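Grendov teleop kit, after the first month

Oct 5, 2023

I've had the Grendov hand teleoperation kit on my desk since early September, and a few people asked me to write it up once I'd used it for more than an afternoon. I paid for mine. It was $1,519 with shipping, bought through Trallska, who were slow to answer email but packed it well.

In the box you get two controllers, the hand straps, a tracker for each wrist, a cable, and a pair of black gloves in a size of your choosing. You supply the computer. The software is a download and the license is tied to one machine at a time, so think about which one before you activate it. I picked wrong and had to ask for a reset, and that took 2 days.

Setup

The printed guide covers the straps and nothing else. Everything about calibration is in a PDF on their site, and the PDF is for an older version of the software. The menu it calls "Session" is now called "Record." Once I knew that, I was up and running in an evening.

Get the straps tight. I started out with them loose for comfort and the controllers drifted on my hands during a session, and then the recorded hand position was off from where my hand really was. Tight is fine for half an hour. After that I want a break.

The gloves are thinner than I expected, and that's good. I can feel the edge of a sheet of paper through them most of the time. They do get warm.

What I've been doing with it

My interest is paperwork. I want a two-arm setup that can sort a mailroom tray, so I've been recording myself doing the boring parts: opening envelopes, putting sheets in, closing them, standing them in a file holder. String-and-button envelopes are the hardest thing I've tried. The string is thin and it goes where it likes, and you have to hold the envelope still with one hand while the other does the winding.

Colored paper helps a lot when I go back through the recordings. With green and yellow sheets against brown kraft I can tell right away which sheet went where. With plain white copy paper on a white table I was squinting.

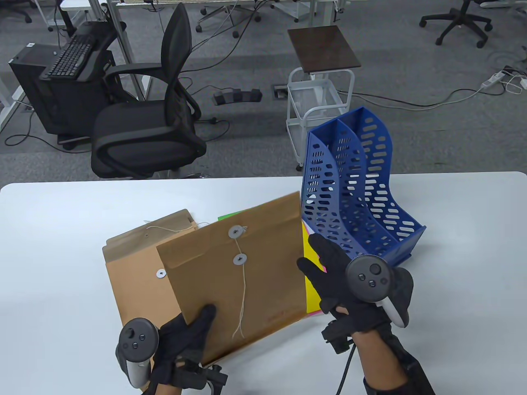 Tracking

Good, with one weak spot. With my hands apart it is steady. When one hand passes close over the other, the lower one sometimes jumps. It comes back within a second or so, but the jump stays in the recording and has to be trimmed out. In a batch of envelope runs I usually lose roughly 7 minutes to this, counting the time spent finding the bad spots.

I also have the older Trostwood set, which uses finger sensors and no controllers. The Trostwood is better at small finger motion. The Grendov is better at everything from the wrist up, and I've had far fewer dropped sessions with it. If your task is mostly picking up and placing, I'd take the Grendov. For knots or anything like sewing I'd stay with the Trostwood.

The cable

My biggest complaint. It comes off at the wrist and it's a little short, so it pulls when I reach across the table. I've tried running it up my sleeve and that made it worse. Galbraith sells an extension that is supposed to fit. I haven't ordered one yet.

Support

I've written to Grendov 6 times. The replies were polite and most of them solved the problem. The one still open is the left tracker, which shows low battery when it has been charging all night. They asked for a log, I sent it, and I'm waiting.

Would I buy it again

Yes, at this price. I wouldn't have at the old one. If you only need a few recordings for a class project, see if you can borrow a set first. I'll post again when I've tried the extension cable.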